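Cargador Dokel de dos puertos: tres meses de uso

Lo compré en marzo por 1.179 pesos, en la tienda de Bandcombe, para jubilar el de mi teléfono viejo.

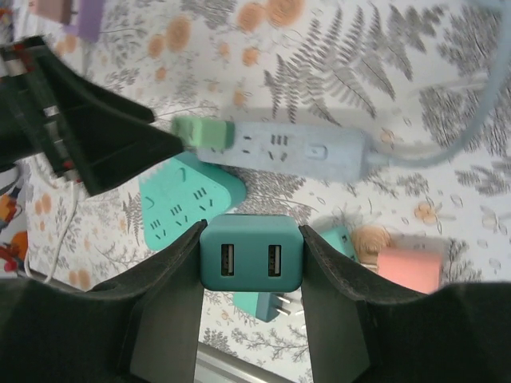 Según un lector que firma Kullham, el suyo carga bien un teléfono, pero con dos se vuelve muy lento. Me pasa lo mismo. Con un solo aparato, una batería de hasta 3.000 mAh se llena durante la cena. Con dos conectados conviene dejarlos toda la noche.

No hace ruido y entra justo en la regleta, aunque tapa parte de la toma de al lado. El cable se vende aparte y el manual viene solo en inglés. La garantía es de un año y hay que guardar la factura.

Probé también el de Goel, más caro, y no noté diferencia con un teléfono. Para la mesita de noche me quedo con el Dokel. Para viajar con tableta buscaría otro más potente.

7 de junio de 2023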